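The Last Bus to Caltberg

Yayra Wumbei missed the 201 by the length of the parking lot. She saw its back lights go up the hill past the feed store and stopped running, and stood there with her bag against her leg until she had her breath back.

The next one was at ten. It was a little after eight.

She went into the depot. The man at the ticket window had his coat on already. He told her the waiting room stayed open but the heat went off when he did, and the vending machine took coins only. She bought crackers. Then she sat down under the clock and got out her brother's letter, which she had read on the way to work and again at lunch.

It was two pages, and most of it was about the house in Jonemthorpe. The roof over the back bedroom had gone. The Vidal family next door had offered to buy the lot, house and all, and Kofi thought they should take it. He had written the price on a line by itself. At the bottom he said their mother didn't know yet, and he would like Yayra to be the one to tell her.

She folded it up again.

A woman came in with a boy of six or seven, asleep on his feet. She laid him across two chairs and put her scarf over him.

"Caltberg?" the woman asked.

"Yes. You?"

"Ulent. It's the same bus, you just stay on it." She looked at the crackers and Yayra held out the packet.

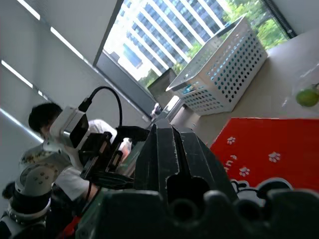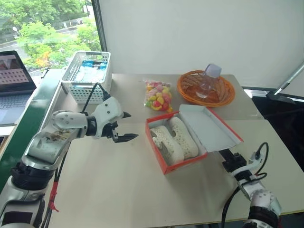 Two views of the robot arms

They ate for a while. The woman said she was taking the boy to his father's for the month of February - it was his turn, and there was snow up there. She didn't seem to mind it or like it. She asked where Yayra was from and Yayra said Jonemthorpe, and then, when the woman hadn't heard of it, she told her about the house. She told her about the pear tree, the steps that her father had poured himself and got wrong, so that the top one was higher than the rest and every visitor tripped. Her mother used to stand at the door and call out "Last one!" to anybody coming up.

"Is she still there?"

"She lives with me now. She thinks she's going back in the spring."

The woman nodded and brushed the crumbs off her skirt.

At ten the bus pulled in. The driver wanted exact change and Yayra was 50 cents short, and the woman paid it before she could look through her bag. They sat on opposite sides of the aisle. The boy woke up once and asked if they were there, and was told no.

There was a light on in the kitchen when Yayra got home. Her mother was at the table in her robe, with the seed catalog open and a pencil in her hand.

"You're late," she said. "Sit down. I'm doing the beans."

Yayra took her coat off and sat down. She put the letter on the table between them, on top of the catalog, and kept her hand on it.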